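Ticket: Heating in the reading room goes off by itself after 40 minutes
Status: Waiting for parts
Opened by: Ysaline Lecomte
Assigned to: Lionel Cordier
Site: Selham house, ground floor

Ysaline Lecomte, 08:15
Good morning. The heating in the reading room is stopping again. I switch it on at the wall control, it becomes warm normally, and after 40 minutes the radiators are going cold. The wall control still shows the small flame, so for the control the heating is on. If I turn the dial down fully and up again, it restarts and we have another 40 minutes. The other rooms on the ground floor are fine. I measured it three times with the kitchen timer and it was always the same, so I don't think it is chance.

Lionel Cordier, 09:50
Thank you for the measuring, it helps. Please can you tell me three things. Which number is written on the inside of the control cover (it opens from below with a fingernail)? Is the timer program on or off? And did anybody change the batteries since the summer?

Ysaline Lecomte, 10:20
Inside the cover it is written "Prollside 2" and then a line I cannot read, because there is paint on it. Timer program is off, I checked in the menu and also on the paper sheet. Batteries I changed myself in November, both, from a new packet.

Lionel Cordier, 11:05
OK. With the timer off there should be no limit at all on this model. There is however a hidden installer setting for maximum running time, and it can come back to its first value when the batteries are out too long. Please do this:
Hold the two arrow buttons until the display is blinking.
Press the right arrow until you see P7.
Tell me the value. Do not change it yet.

Ysaline Lecomte, 11:30
P7 is "--". I went through all the others also and wrote them on the sheet, which is now in the blue folder. None of them is 40.

Lionel Cordier, 13:10
Then the control is not the guilty one, I was wrong in this. Two dashes means no limit. I will look at the valve motor in the cupboard under the stairs. Zewditu, do you still have the key? I returned mine after the work on the floor.

Zewditu Gebremichael, 13:25
Yes, I have it, it is on the ring with the Jososwood shed key. I can open at two o'clock. Please know that the boxes from Renaud are standing before the cupboard and somebody must move them first. I cannot lift them alone.

Lionel Cordier, 15:40
I was on site. Boxes moved (they are now along the corridor, please leave a free way to the back door). Result:
The valve motor opens correctly when the control asks.
After a time the motor is hot to touch, too hot to keep the hand on it.
It then closes by its spring, and it does not send any signal back. For this reason the flame stays on the display.
I believe it is the thermal protection inside the motor. When you turn the dial down, it gets a rest, and then it can open again.
The pipe insulation was pushed over the motor body, maybe during the floor work. I cut it back by a hand's width. Please test once more with the timer.
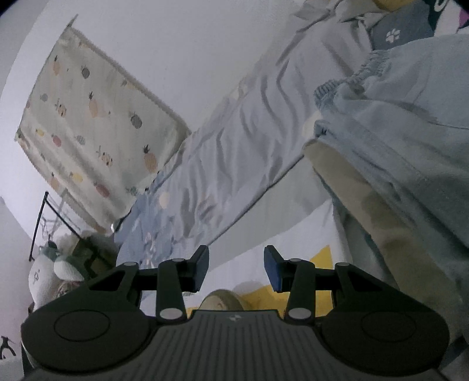
Ysaline Lecomte, 17:05
Tested. Now it runs for 48 minutes and then it goes cold as before. So it is better but it is not repaired. I will put the small electric heater in the reading room for the evening group, on the low setting and with somebody present.

Lionel Cordier, 17:20
Eight minutes more, so the direction is right but the motor is already weak. I order a new one. Maxence, can you approve it? It is the same type as in the upstairs hall, so there is no work on the pipes, only two screws and the plug.

Maxence Marchal, 17:45
Approved. Please order 2, then we have one in reserve for the next winter. Put the reserve one in the grey cabinet and write it on the list.

Lionel Cordier, 18:00
Ordered. Ticket goes to "Waiting for parts". Until then please turn the dial down between the groups so the motor can cool, and do not push the insulation back.

Recent tickets
Corridor light stays on at night
Back door does not close fully when it is windy
Water pressure low in upstairs kitchen (Raphaël Gilbert)
Missing key for Jososwood shed
Dishwasher shows drain error after short program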